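Drerum Game Library, Pladley
Frequently Asked Questions

Last updated 18 March 2019

Please read this page before you write to us. Many questions that we receive by e-mail are already answered here. If your question is missing, the address is on the Contact page and Kausar Memon will reply to you, normally the next working day.

ABOUT THE LIBRARY

What is Drerum?

Drerum is a lending library for board games, card games and some puzzles. It works in the same way as a library for books. You become a member, you choose a game, you take it home for a time, and you bring it back complete. At present we have 803 games in the catalog. Last year our members made 1,568 loans.

Where are you located?

We are on the ground floor of the old Mercado building in Pladley, on the side of the small parking lot. The main entrance of the building does not lead to us. Please use the green door and ring the bell if it is closed during opening hours. It has a strong spring and sometimes it closes by itself.

Is there a connection with the grocery store in the same building?

No. We rent from the same owner, and that is all. The store cannot accept returned games, and we ask you very much to not leave them at the cash register.

Can I visit without being a member?

Yes, you are welcome to look at the shelves and to play at our tables for as long as we are open. Only for taking games home you need a membership.

MEMBERSHIP

Who can become a member?

Any person of 16 years or older who lives or works in Pladley or in the neighboring towns. For younger persons, a parent or guardian must open the membership and is responsible for the loans. We had in the past some members who lived far away and sent the games back by mail. We stopped this after one parcel arrived open.

What do I need to bring?

A document with your photo and a proof of your address, for example an electricity bill. If your bill is only electronic, you can show it on your phone. We do not keep a copy.

How many persons can use one membership?

All the people in your household. We count one household as one member, and with this method we have now 259 members. Students who share an apartment are also a household if they want to be, but one of them must sign and this one will receive the reminders.

How do I cancel?

You return everything that you have at home and you tell us. There is no form. The yearly fee is not paid back for the remaining months, except if you move away from Pladley in the first half of your year.

BORROWING

How many games can I take at one time?

You can take 2 games, and in addition one small item from the basket near the desk. The small items are card decks, dice games and pocket puzzles. They do not count as a game but they have the same due date.

How long can I keep a game?

Three weeks. You can renew one time for three more weeks if no other member has reserved it. New games, which have a yellow sticker on the box, are for one week and you cannot renew them.

How do I search the catalog and make a reservation?

Our catalog is in a system which is called Amine. You find the link in the menu of this page. Enter the number that is printed on your card and the password that you received on paper. In Amine you can search by title, by number of players, by age, and by playing time. The playing times are the ones from the box and many are optimistic. When Dwayne Obi has played the game himself, he writes the real duration in the notes field, so please look there too.

Reserved games wait for you on the shelf behind the desk for six days.

Amine says that a game is available but I did not find it on the shelf. What happened?

Usually it is on the wrong shelf. Large boxes are on the bottom shelves even if their category is somewhere else. It is also possible that somebody is playing it at a table at this moment. Ask at the desk and we will look together with you.

Can you recommend a game for my family?

With pleasure, but we need some information. Tell us the ages of the children, how long they like to sit, and one game which they already enjoy. It also helps us to know what went badly. "Something fun for everybody" is a very difficult request.

DAMAGE AND MISSING PIECES

I lost a piece. What must I do?

Please tell us when you return the game and write it on the paper slip inside the box. Do not be embarrassed. For a common piece such as a cube, a pawn or a standard die, we have a replacement in our drawers and you pay nothing. For a special piece, we ask the publisher first. Many publishers send it for free, but it can take two months, and during this time the game is out of the catalog.

If the piece cannot be replaced and the game cannot be played without it, you pay the price of a used copy. We look for the price together with you so that it is fair.

Do you check every box?

Yes, every box is checked after its return, usually on the same evening. For games with many hundreds of cards we weigh the cards. This method was the idea of Kausar and it works very well, except when the cards are humid.

My dog or my child bit the board. Is it serious?

If one can still read the board and play on it, it is not serious. Write it on the slip.

Can I repair a game myself?

Please don't. Above all, do not use transparent adhesive tape on the boxes. It becomes yellow and it takes the print away with it when we remove it. We have book glue and linen tape, and we prefer to do it.

Can I put sleeves on the cards?

You may put them on, if you take them off before you return the game. Sleeved cards often do not fit in the insert, and then the lid stays high and the next box falls off.

CHESS, GO AND OTHER CLASSIC GAMES

Do you lend chess sets?

Yes. We have club sets with a roll-up board, some sets for children with larger pieces, and travel sets. The club sets are borrowed as a game. The travel sets are in the basket and count as a small item.

Which set is good for a beginner?

For use at home, take the roll-up board. It has the letters and numbers on the border, and these are useful for following a book. On a small set, the bishop and the pawn can look very similar for a new player, and I have seen adults lose a game for this reason.

Are the magnetic sets good for traveling?

For the train and the car they are the best choice. The pieces stay in place in the curves, and you can interrupt a game and continue later if you carry the board flat. If you close it, write the position first. 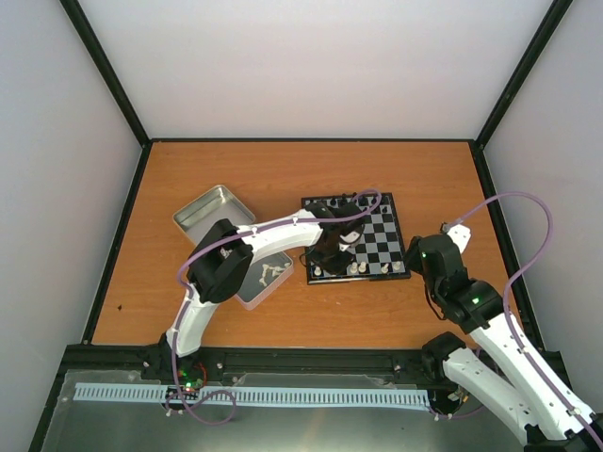
When you bring back a travel set, please count the pieces at home: 16 for each side. A missing pawn is nearly always in the bag in which you carried the set. We can replace pawns in the most common sizes, but for knights we have only very few, and their magnets are not always of the same strength.

Do not store magnetic games together with bank cards, and keep them away from very small children. If a magnet has come out of the base of a piece, put it in an envelope, write "magnet" on the envelope and give it to a person at the desk. Do not put it in the return box.

Do you teach chess?

We do not give a course. Dwayne explains the rules to anybody who asks, if the desk is quiet. For players who want lessons or tournaments, there is a paper on our board with the contacts of teachers in the region. We do not know all of them personally.

Do you have Go, mahjong, backgammon?

Go and backgammon, yes, both in full size. Mahjong, one set only. It is heavy, so come with a solid bag. The guide with the scoring tables belongs to the set and must also come back.

DONATIONS

Can I give you my old games?

Yes, if they are complete and clean and do not smell of smoke or of cellar. Please write to us before you come with more than one bag, as our storage is small. We can't accept jigsaw puzzles over one thousand pieces. We did accept them once, and then somebody must control them.

What do you do with games that you already have?

We use them for spare parts, or they go to the sale table in March. If you want your game back in the case that we cannot use it, say so when you leave it and we put your name on it.

PLAYING IN THE LIBRARY

May we eat and drink?

Drinks with a lid are allowed at the tables. Food is allowed only at the high table near the window, where no games are permitted. Chips are the worst. Also there is a sink for washing your hands, at the left after the coat rack.

Can I reserve a table for a birthday?

For groups up to eight persons, yes. Write to us at least ten days before, with the date and the ages. There is no extra charge for members. We do not decorate, and we ask you to bring no confetti.

Is the room accessible with a wheelchair?

The green door has one step, and we have a ramp that we place when you ring the bell. Two of the tables have the correct height. The toilet is on the same floor and is wide enough, but its door opens to the outside and is heavy, so tell us if you want help.

I forgot my jacket, my glasses or my own dice in the library.

We keep lost things until the end of the following month in the box under the coat rack. Dice without an owner go in the drawer with the spare parts after this time.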